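Section 3. Before you trust a simulated run

Read this section before you load any garden world into Prelura. The vendor sheet says a policy that passes in simulation is "field ready." We don't accept that, and your site sign-off shouldn't either. A pass in Prelura means the arm did well in Prelura.

3.1 Set the pass rule first

1. Open the Varela garden world and lock the version. Write the version in the run log by hand. The automatic field has been wrong before.
2. Write down what counts as a failed grasp. Do this before the first run. Jennylyn Tolentino rejected our whole March batch because the rule had been written after the results came in, and she was right to.
3. Set the run count to 2,000. Don't stop early on a good streak.
4. Turn on contact logging for the fingers and the gripper housing. The default logs the fingers only.

Caution: The "auto-retry" box is checked when the software is installed. Clear it. A retried grasp gets logged as a clean one, and your score will look much better than it should.

3.2 Check the wrist view

Step through at least one full approach from the wrist camera. The overview camera makes every approach look tidy. The wrist view is the one the policy gets, and it can be turned well away from level, with beams and leaves filling a good part of it.

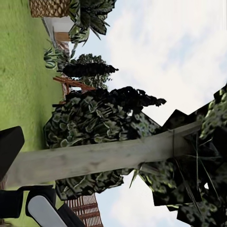

5. Confirm that the horizon setting in the world file matches the mount on your real arm. If the two disagree, stop and fix the mount file. Don't rotate the video afterward.
6. Check plants for collision shapes. Many are drawn but not solid, so the arm can sweep through a shrub and score a clean pass.
7. Repeat the check under a second sky. One kind of light proves very little.

Note: Brarnix support may tell you that step 6 is optional for "soft" objects. Ask for that in writing. We're still waiting for ours.

3.3 Sign-off

8. Report passes and total runs together, as in "1,209 of 2,000." A percentage alone will be sent back.
9. Attach every failed run, including the ones you think were the simulator's fault.
10. Send the log to Bienvenido Bautista. Keep the real arm at reduced speed, with a person at the stop button, until he returns it signed.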